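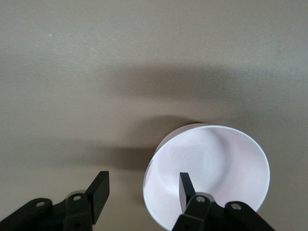 Print | E-mail this item

Notes from the Bekusitz bench

So we finally have sequence data back on the soil yeasts, and I've been glued to my screen since August! We sent 513 isolates from the Clurkville plots and got usable reads for 400 of them, which made my month. The rest mostly failed at the extraction step (thick cell walls, as ever).

Chun-yin Chou has been running the protein predictions and keeps finding the same family of secreted enzymes – the ones that chew through chitin – in strains that slow down root rot on a plate. Up to 40 of our strains carry an extra copy. Does that copy do anything? I'd love to say yes, but we haven't knocked it out yet, so ask me after the winter.

If you want to poke at the alignments, they're in the Zamani folder, labeled by plot. Please don't rename the files – my scripts are fussy and so am I.

Search this site Go

We use cookies to remember your settings. OK

Get the newsletter by e-mail: Sign up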